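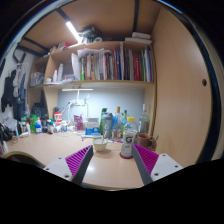
Wesness Desk Hutch in Light Wood - six months on

I work from the spare room, I drink too many hot drinks and I never put anything away, so a desk has a hard life with me. My old one was a glass-topped thing that showed every fingerprint. When it finally went to the kerb I spent weeks reading reviews and ended up with the Wesness, in the light wood laminate, from the Motesia outlet. It was $757 with delivery and I have not regretted it once!

The first thing to know is that it's a desk and a cabinet in one. The sides carry on up past the work surface, so the back of the desk becomes a sort of long pantry shelf. I love this. Bottles, tubs, a pouch or two, the box I keep meaning to open - they all get shoved to the back in a row and stay there, and I've still got the whole front of the desk for my elbows. My sister's kids stay with us a lot and not one bottle has gone over the side, because there are panels to stop it.

Now the surface. I'm fussy about laminate, having owned some awful stuff, and this is good. The colour is a warm pale wood (a bit lighter than the website shows it) and it has held up to a cup of tea at seven in the morning and another every hour after that. I do use a coaster for cold drinks, mostly out of habit. Mugs go straight down. There's one faint ring near the back left that I blame on turmeric, and it's fading.

It does have a bit of shine to it. If your desk sits under a strong light you'll get a bright patch in the middle, and on video calls I had to shift my lamp along to the end. It took me a minute and I forgot about it, but if glare gives you headaches, have a look at one in the shop first.

Assembly took me most of an afternoon on my own. The instructions are all drawings and the drawing for step nine is upside down compared with step eight, so watch for that. Get someone to hold the second upright while you do up the bolts. The panels are heavy, heavier than I'd bargained for, and I was very glad I'd built it in the room where it was going to live. Mine is 151 cm wide and it would never have made it around our hallway corner.

A few small grumbles. There's no cable hole, so my charger comes around the side. The feet don't adjust, and our floor slopes, so I've got a folded bit of cardboard under one corner. And I'd have paid extra for a drawer, even a shallow one for pens.

I looked at the Ilarstead as well, which does have a drawer, but at $1476 it was nearly double and the top felt thinner to me. For a messy person who likes everything within arm's reach, the Wesness is a beauty. I'm already eyeing off the narrow version for my craft gear.

Four and a half stars, and they can have the other half when they add a cable hole.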